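Gripper bench checklist, with my comments
Lidesa rig, simulation side and real side
Last gone over 7/15/24 by me, with Wayne Nguyen reading the items out

I've kept the item wording the same as the February list so the two can be laid next to each other. The comments are mine and they ramble a bit, sorry in advance! If you only need the result, it's after each item: OK, FIX or ASK.

Part A. Before anything is switched on

A1. Emergency stop reachable from both sides of the bench. OK
Wayne stood on the left, I stood on the right, and we could each slap it without leaning over the arm. The second button has moved back to where it was in the winter, which I prefer. Please don't hang your jacket on it.

A2. Floor tape visible and whole. FIX
There's a stretch by the cupboard that has curled up and somebody's trolley has been dragging it along. New tape is in the top drawer. It's a ten-minute job and I'd have done it there and then if I'd had the scissors.

A3. Risk assessment on the hook, and it's the current one. ASK
It's on the hook all right, but page 3 still talks about the old suction tool. Huguette Beaudoin has the newer copy at Metthorpe, I think (she certainly had it when we spoke). I've emailed. Until it turns up, go by the old one and treat the fingers as a pinch hazard, even though the page doesn't say so.

A4. Cables clipped, nothing lying across the reach of the arm. OK
Much better than last time. One clip has lost its bite and I've swapped it.

A5. Air line isolated if not in use. N/A
Electric gripper only for now.

Part B. The gripper itself

B1. Finger pads seated and square. OK
Wiggle each one with the power off. If there's any play at all, stop and tighten before you carry on. I'd sooner lose half a morning than find a pad on the floor.

B2. Screws on finger links and outer arms. OK, with a grumble
All present. I do like a paint mark across each screw head so you can see at a glance if it has turned, and only half of ours have one. Kavinda Uddin has the paint pen, and I'll get the rest done when I next catch him.

B3. Force limit set for the task and written on the sheet. FIX
The sheet said 40, the controller said 22. The lower number is the right one for what we're doing, so no harm done, but the whole point of writing it down is that the two agree! I've crossed out the wrong figure and initialled it. If you change the setting, change the sheet in the same minute, please, before tea and before the phone rings.

B4. Gripper keeps its hold when power is cut. OK
Tested with the foam block, three goes. Please keep using the foam block for this and leave the good parts alone.

B5. Open and close at slow speed with hands clear. OK
Say "closing" out loud. I know it feels daft when there are only two of you, but Wayne and I have both been glad of it.

Part C. Software and simulation

C1. Simulated gripper is the same model and finger set as the real one. OK
Compare them by eye as well as by file name. We were caught out in February when the file had the right name and the wrong fingers, and it took Lise Sandhu the better part of a day to spot it.

C2. Every new grasp gets run in simulation before it goes near the bench. OK
House rule and I'm not budging on it. The log has 2000 trials against the present set of objects, and each failed one should carry a short note. 17 of the failed ones have no note at all, so that's a job for whoever is on the Evia machine next. "Slipped" will do. One word is better than a blank.

C3. Joint limits and speed caps copied across from the real controller. OK
Check the wrist twice. The simulator will happily swing it through angles the real arm can't reach, and then you get a lovely plan that faults the moment you press go.

C4. Surfaces and backgrounds varied between runs. OK
There's a good spread now. I did wonder whether busy stone patterns were too much, but Kirsten Després wants them kept in so that the vision part doesn't get used to a nice plain table, and she's right. Leave them in.

C5. Dark objects checked by eye. FIX
I've been asking for this one for ages. A dark thing between dark fingers is hard for me to pick out, so I'm not going to trust an automatic pass on it without a person having a look. Open the render, find both pads, find the edges of the object, and only then tick the box. The one I stopped at is nearly black, sitting at a slant between the fingertips with its lower end well down towards the right pad. I had to go by the thin grey line along its ridge to work out which way round it was. I can't tell from one view how well it's being held either, so look at a second angle and the contact readings before you sign. I'd like a lighter version of the same object added to the set too, so we can compare the two. 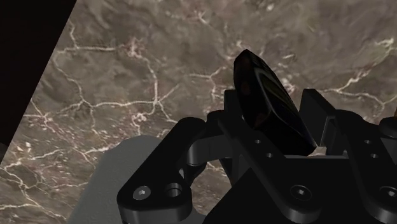
C6. Sign-off by a second person. ASK
Wayne signed for everything up to C4. C5 stays open until the extra views are saved, and I'd like Kirsten to sign that one as she'll be using the results. Tremblay want a copy of the finished sheet, so write the names in capitals this time. Mine as well, I've been told my handwriting is a hazard of its own.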